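Gandosura – The Carrasco Sessions (Flulitz reissue, 2 LPs)

Posted 2025-03-02

I have been waiting for a decent copy of this record since my college roommate played me a worn-out tape of it, so please forgive me if I go on a bit. Gandosura were a seven-piece soul and boogaloo band who cut one album's worth of material, pressed a small run for a label called Prultik, and then went back to playing weddings. My own secondhand original cost me 105 dollars and had a scratch right through the best song on side two. You can imagine how I felt when Flulitz announced they were bringing it back with the outtakes on a second disc!

First, the sound. It's lovely, and a good deal warmer than the tape I grew up with. Zulema Acuña sings lead on most of the numbers, and her voice finally sits in front of the horns, where it belongs. On "Carry Me to Carrasco" you can hear her take a breath before the last chorus, and I must have lifted the needle and gone back to it four or five times the first evening. The bass is round and full without getting muddy, and the congas have that nice dry knock that never came through on my old copy.

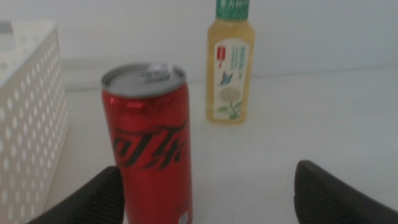 Side one is the stronger half of the original album. It opens with a fast dance number, goes into two ballads (one more than I'd have picked, but they're short), and ends with Ignacio Vergara's organ feature, a slow blues that wanders a little and then comes home beautifully. Side two has the novelty tune about the bus driver, and I know people who skip it. I like it fine, especially the trombone.

The second disc is more of a mixed bag. There are three versions of the same instrumental, and unless you play the organ yourself you probably won't need all of them. But there's also an unfinished ballad with only piano and voice that I'd put up against anything on the record proper – just gorgeous.

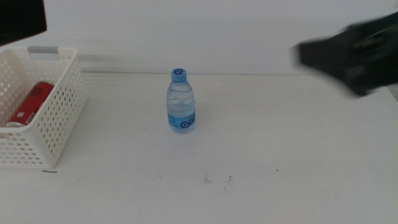 A few words about the package. The sleeve is heavy card, the notes run to 25 pages, and they include a long interview with Vergara about the two nights in May when most of it was recorded. My copy is number 1373, stamped on the back. I do wish they had listed who plays on which track, and the print is awfully small for those of us who need our reading glasses. Disc two also came with a slight warp, though it plays through without trouble.

If you only know the big names in this kind of music, start with side one and let it run. I'm keeping my scratched original too, mostly for the label.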